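Vivirum finger pads, after four months on our Catine arm

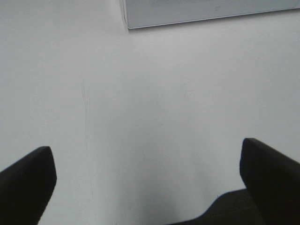
Wrist camera view with the fingers open, black pads on both sides.

I put off buying these for a long while (842 for a pad set and the setup jig felt like a lot for a small cell like ours!), and then in March the old pads got so tired that I gave in. Fitting them took me 25 minutes, coffee included. The jig sets both fingers square to each other, and then you run the open position from the wrist camera and check that each tip sits where you want it. I do like having the matte black, it shows up so nicely against a pale surface and I'm no longer squinting at the monitor.

My one grumble is the instruction sheet, which skips the torque for the smaller screws, so I used the setting from my old Prasside set and they've stayed put. I wipe the pads down every 7 shifts and recheck the zero while I'm there.

4 stars, and I've already ordered a spare pair.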